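Placement and Dial Settings for a Countertop Toaster Oven in a Shared Kitchen

Project report, Household Technology course
Jannik Wegener, Rosemarie Hellwig
Supervisor: Hannelore Wiegand

1. Background

The shared kitchen on the second floor of the Hagedorn building is used by students from two residence wings. Toast came up repeatedly in the kitchen log. Entries complained of slices that were pale on one side, slices that were too dark, and a toaster oven that kept being moved along the counter. The log gave no dial settings, so the complaints could not be compared with each other.

The project had two parts. The first was to choose a fixed position for the oven. The second was to find a setting that gives an evenly browned slice of ordinary white bread and to write it on a card that a new user can follow.

2. Position of the oven

The gray table against the white wall was chosen over the narrow shelf next to the sink. The shelf was too shallow for the door to be opened with a plate in front of it. The table has room beside the oven for a plate and a bread bag, and the surface can be wiped down without moving the appliance.

We first set the oven parallel to the table edge, then at an angle, and asked users which they preferred. Most had no preference. The clearance behind the casing and at both sides was checked with a ruler each time against the distances in the instruction booklet.

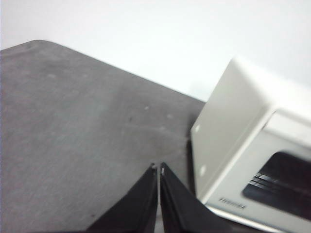 The surface itself was inspected before and after the trial period for heat marks. None were recorded that had not been listed at the start. The existing scuffs were entered on the inspection sheet by Lieselotte Dreßler so that they would not be counted as damage from the trial.

Crumbs were a larger problem than heat. They collected along the base of the casing, where a cloth does not reach well. A flat brush was added to the cleaning kit and hung by the sink.

3. Method

One brand of sliced white bread, Vevitz, was used throughout. Slices from the two ends of the loaf were discarded. Each slice was placed alone on the wire rack. The rack was not moved between runs. The oven was left with the door open between runs until the rack could be touched, after which the next slice was loaded.

Browning was judged by eye against a printed color strip with 9 steps, step 1 being untoasted bread. Two people read the strip separately and wrote down their values before comparing them. Where the readings differed by more than one step, the run was repeated. Knut Engelhardt lent us the strip, which had been printed for an earlier bakery exercise.

The target was step 5 on the top face, with the bottom face no more than one step lighter or darker.
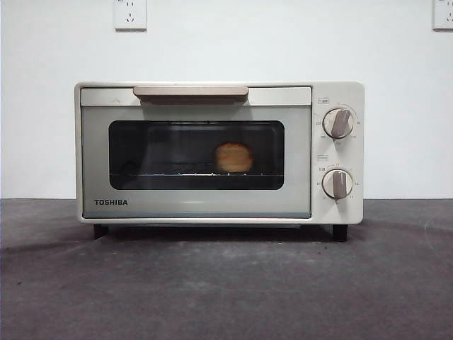

Slices placed toward the back of the rack browned faster than slices placed near the door. For this reason the loading position matters as much as the time, and the card had to say where the slice goes. Early drafts gave only the time, and test users put the bread wherever it landed.

Two runs were excluded. In one, the door was opened partway through by another kitchen user. In the other, the timer start was not written down.

4. Results

With a single slice in the middle of the rack, 7 runs reached the target on the top face. The bottom face was lighter in all of them, within the permitted one step. Turning the slice halfway through removed the difference but added a step that most users said they would skip. The card therefore does not ask for it.

Preheating shortened the toasting time and made the results less consistent between users, who waited for different lengths of time before loading. The card gives a cold start.

5. Limits

Only one type of bread was tested. Rolls, frozen slices and dark bread were left out. The strip was read under the ceiling light only, and readings in daylight may differ by a step.

The card is kept in the drawer under the table, with a copy in the kitchen log.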